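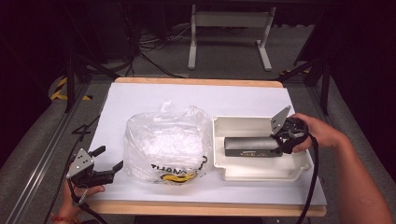 Does hand-held gripper data for thin plastic bags carry over to a real arm?

Posted by lepik_bench in Robot Learning, October

We are trying to repeat the bagging result from the Vukgate paper. They train a policy only on demonstrations done by people with hand-held grippers, no arm involved, and report that it transfers. We have 112 demonstrations so far. Rigid objects are fine. With clear bags the policy closes too early and grabs air. Is this a data quantity problem or are we recording the wrong thing? We use the gripper cameras plus one overhead view.

Retside

Probably both. We ran a similar study and our first 100 or so episodes were useless for film.

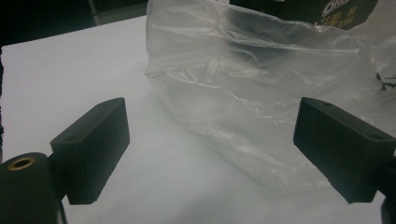

Early closing usually comes from the policy not knowing where the film ends. It learns a visual cue for "object between fingers" from your rigid items, and a transparent bag doesn't give that cue. Look at what a gripper camera gets before the grasp: the fingers are wide open, the bag is a pale mass of creases, and the dark package with the white and yellow printing behind it is much easier to pick out than the film is. A network will happily key on the package. We changed what sat near the bag between episodes and the early closes dropped. We also stopped cropping the wrist image so tightly.

On quantity, we saw nothing useful on bags until 359 episodes. Below that the success rate moved around too much between seeds to say anything. Run at least 3 seeds before you believe a number.

One more thing to check is latency. If the gripper width is logged later than the image, you are teaching it to close at the wrong frame. Ours was off by 11 frames for a whole month.
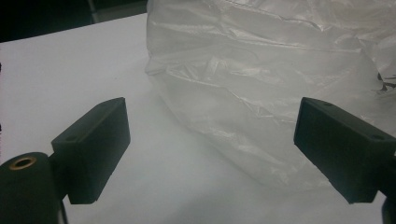 Fix that first, then retrain on what you already have before collecting more. It costs you an afternoon and you may find the 112 are better than they look.

naten_user

just add a depth camera

Retside

Depth was worse for us on clear film. It mostly returned the table. Might work on the opaque kind.

lepik_bench

Checked the logs and our width signal does lag the image. Retraining now with the offset corrected, same data. Will post the numbers for all the seeds when they finish.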